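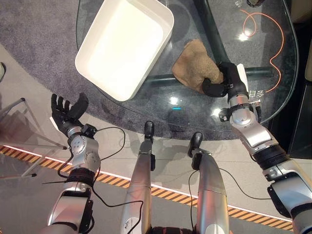

Cleaning and care: glass tabletops

Can I use an ordinary towel on the glass?
Yes, if it is soft and clean. Shake it out first. Grit caught in the fabric is what scratches a top, and a light-colored towel shows the dirt sooner.

What should I clean it with?
Warm water and a drop of dish soap. Bimeck also sells a glass spray, Bresow, in a 12 oz bottle. Spray the cloth and keep it off the base — the finish on the crossbars can spot.

I can see smears over the dark parts of the base. Is the glass damaged?
Probably not. Streaks show up more where a dark bar runs under clear glass. Wipe again with a dry part of the cloth.

Can I leave a plastic tray on the table?
Yes. Lift it when you move it, and wipe underneath now and then. Trays with raised sides are good for small items that would otherwise roll off an oval top.

What about cables?
Loose cables are fine on the glass. Move them before you wipe, and keep plugs from dragging across the surface.

How long is the Ekcombe oval table covered?
The glass is covered for 6 years. Chips along the edge are not included.

Page updated 31/01/2026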